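Fractions and Percentages at the Workbench

1. Halving a mixed measurement
Halve the whole inches first, then double the denominator of the fraction. Half of 6 5/8 is 3 5/16. If the whole number is odd, carry the spare half: half of 7 3/8 is 3 plus 1/2 plus 3/16, or 3 11/16.

2. Fraction to decimal
Divide the top by the bottom. 5/8 is 0.625 and 3/16 is 0.1875. Any fraction on an ordinary tape terminates, as the denominators are all powers of two. Thirds do not. Keep 1/3 as a fraction until the last step and round once.

3. Decimal to nearest sixteenth
Multiply the decimal part by 16 and round to a whole number. For 0.40, the product is 6.4, so mark 6/16 and reduce to 3/8. The error is 0.025 inch, acceptable for shelving and too large for a drawer joint. For joints use 32 or 64 as the multiplier.

4. Equal spacing
To space pegs between two ends, the number of gaps is one more than the number of pegs. A 40-inch rail with 9 pegs has 10 gaps of 4 inches. Mark every position from the same end of the rail. Stepping off from one mark to the next adds up the error. 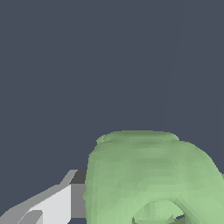
Rosaire Turcotte writes that tip 4 holds only when there is a gap at both ends. With a peg at each end of the rail, the gaps are one fewer than the pegs, and 9 pegs on 40 inches come out at 5 inches. Both layouts are measured center to center.

5. Waste allowance
Add 15 percent to the net area for tile laid straight. Find 10 percent by moving the decimal point one place left, halve that, and add the two. For 40 square feet: 4 plus 2 is 6, so order 46. Round up to the full box.

6. Percent off, then percent on
A 15 percent discount followed by a 15 percent increase does not return the first price. Multiply 0.85 by 1.15 to get 0.9775, a net loss of 2.25 percent. The order of the two makes no difference.

7. Ratios by volume
A 1:4 mix has five parts in all. Divide the total by five for the smaller share. For 40 fluid ounces, use 8 of concentrate and 32 of water. Follow the label where it gives a different ratio.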